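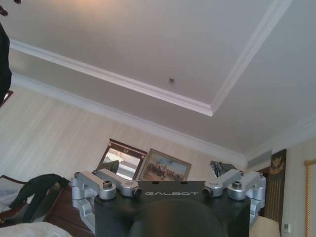 # The minutes that move

The usual argument about robots in hotel housekeeping concerns headcount. A vendor says the machine assists, a union says it replaces, and a manager says that positions will be reduced only through turnover. I have worked in rooms operations long enough to have sat through all three statements in one afternoon. My claim here is narrower. Before a robot changes how many people work on a floor, it changes how their minutes are measured, in what order they do things, and who is blamed when a room is late. Those changes come early, they are rarely written into an agreement, and they are worth arguing about while the number of staff is still the same.

I will use one property as the reference. Plirkden is a hotel with 374 rooms, most of them in an older style: paneled furniture, patterned wallpaper, framed pictures, heavy curtains. It has been testing arm-equipped robots in occupied and checkout rooms on two floors. The software that assigns rooms, to people and machines alike, is called Pevico. The service contract is with a firm called Zustuvow. None of what follows depends on the make of the robot, and I have left performance claims out because I do not trust the ones I have been shown, in either direction.

## What a room is, as work

A checkout room is normally treated as one unit. The attendant gets a list, each room on the list carries a time value, and the sum of the values has to fit inside the shift. The value is an average. A room left tidy by one guest takes less than the value, and a room left with clothing over the chairs, food on the desk and towels in the tub takes more. Over a full list the difference mostly cancels out, and an experienced attendant manages it without telling anyone. She does the fast rooms first, or she strips three rooms in a row and then makes them up, or she leaves the bad one until the linen cart has been refilled.

This is skilled scheduling. It does not appear in any job description I have read, and in most systems it leaves no record.

Robots break the room into tasks. They have to, as the machine can do some tasks and not others. At Plirkden the tasks given to the machine were collecting used linen into a bag, picking up loose items from the floor, and moving small objects from one marked surface to another. Everything else stayed with the attendant: the bathroom, the bed, dusting, inspection, the minibar, and all decisions about guest property.

On paper this is a sensible division. The machine takes tasks that involve bending and carrying. The attendant keeps the tasks that require judgment. The average room value was then cut to account for the transferred tasks, and this is where I think the method went wrong.

## The value that was cut

The transferred tasks were the easy minutes. Picking towels off a floor takes effort, but it takes no attention, and attendants use that time to look around. They notice the charger behind the nightstand, the stain on the cushion, the curtain hook that has come loose. Duangjai Chantharasri, who trained me and still supervises a section at Plirkden, calls it the first lap. By the end of it she knows what the room will cost her.

When the machine does the first lap, the attendant enters a room that has already been altered. She has to look it over anyway. The looking used to be free, in the sense that it was done during another task. Now it is a separate step with no time assigned to it. Pevico records the linen collection as complete and starts her clock.

The result is a lower time value for a room in which her own work has become denser. Every remaining minute is a bathroom minute or a bed minute. I am not claiming that the total is larger than before. I am claiming that the mix is different, and that an average built on the old mix cannot simply be reduced by subtraction.

There is a physical side as well. Vendors present the removal of bending as an ergonomic gain, and for the lower back it may be one. But the shoulder and wrist load in housekeeping comes largely from beds and bathrooms. If an attendant's list is lengthened to fill the time she has been given back, she makes more beds per shift. Any trial that reports on bending and says nothing about beds per shift has measured the wrong joint.

## Guest property

Stayover rooms are harder than checkouts for reasons that have little to do with dirt. A shirt over a chair belongs to somebody. It may be laundry, it may be tomorrow's clothes, or it may have been left there to dry. The house rule is that an attendant may straighten but may not put away. Applying that rule takes about as much social knowledge as any task in the building, and new hires get it wrong for months.

The robot at Plirkden was given a stricter rule: do not touch clothing in stayover rooms. I support the rule. Its consequence is that the attendant has to deal with the clothing before or after the machine works around it, and the order matters. If the chair is blocked, the machine skips that zone and marks it as incomplete. An incomplete zone goes to the attendant as an exception. Exceptions are counted per person.

Consider what that count means. The guest left a jacket out, the machine correctly declined to touch it, and the attendant's record shows an open item. Nothing in this chain is an error. Yet the supervisor's screen at the end of the shift shows a number next to a name, and the name is always a human one. Britt-Marie Lie, the rooms manager, agreed to hide the count from individual reports after two meetings. It was still being stored when I last asked.

My view is that an exception should be charged to the thing that raised it. If the machine cannot complete a zone, the zone belongs in the machine's record, with the minutes a person then spent on it. This is simple bookkeeping. Without it, the property has no way to know whether the equipment is worth its fee, so management should want it as much as the staff do.

## Who waits for whom

Two workers in one room is an old arrangement. Many hotels run pairs, and pairs are quick when the partners know each other. They talk, they split the bed, and one of them can step out without stopping the other.

A robot in the room is a partner of a different kind. It needs floor clearance. It moves at a limited speed when a person is near, and it should. An attendant who learns that her presence slows the machine will begin to stay out until it has finished, and then her sequence is tied to its sequence. She can no longer strip three rooms in a row, because the machine is on the second one. The private scheduling I described earlier disappears, and with it goes the slack that made an average time value tolerable.

The trial allowed attendants to reorder their lists only through a request in Pevico. The request was usually granted. But asking for permission takes time and leaves a trace, and several of the more experienced people stopped asking. They followed the list as given. Management read this as acceptance of the new process. I read it as the loss of the one part of the job that they had controlled.

The fix is cheap. Let the person set the order and let the machine follow. Zustuvow's position was that the machine's route is calculated to reduce elevator trips. I do not doubt it. A machine can wait in a corridor at no cost to its knees.

## New work and its grade

There is new work as well. Someone clears the machine when it stops, wipes it down, swaps the linen bag, and checks that it has not carried a guest's sock off with the pillowcases. At Plirkden this went to whichever attendant was nearest. It was called assistance, and it had no time value and no pay grade.

I have heard the counterargument that giving it a grade too soon would fix a temporary duty in place. The Goh trial, at a smaller property in the same group, used that argument and left the duty ungraded from February until the trial closed. My objection is that the duty is exactly what a trial should measure. If tending the machine takes a large part of a shift, then the transferred tasks have been exchanged for other tasks and have not been removed. If it takes very little, grading it will cost very little.

The training question follows from the same point. Attendants were shown how to stop the machine and how to call for help. They were not shown how zones are defined, although they know better than anyone which surfaces guests use for what. A luggage bench is often a second wardrobe. The armchair by the window holds tomorrow's outfit. Zone maps drawn from a furniture plan miss this, and each miss becomes an exception.

## What I would ask for

I am not against the equipment. Linen is heavy when it comes off forty beds, and I would not ask anyone to keep carrying it as a matter of principle. My requests are administrative, and I would put them in writing before the next floor is added.

- Time values are rebuilt from observation, with the machine present, and are not obtained by subtraction.
- Beds per shift is reported next to any ergonomic result.
- Exceptions are logged against the machine, along with the human minutes used to close them.
- The attendant sets the room order.
- Tending the machine has a time value and a grade from the first day.
- Attendants review the zone maps and are paid for the review.

The usual reply is that these conditions would make a trial slower and harder to read. I think they would make it slower. Harder to read I do not accept – a trial that records machine time precisely and treats human time as whatever is left over can only be read one way, and the reading is fixed before the first room is opened.

Plirkden has accepted the second item and part of the third. The room order is still under discussion, and the zone maps for the next floor have already been drawn.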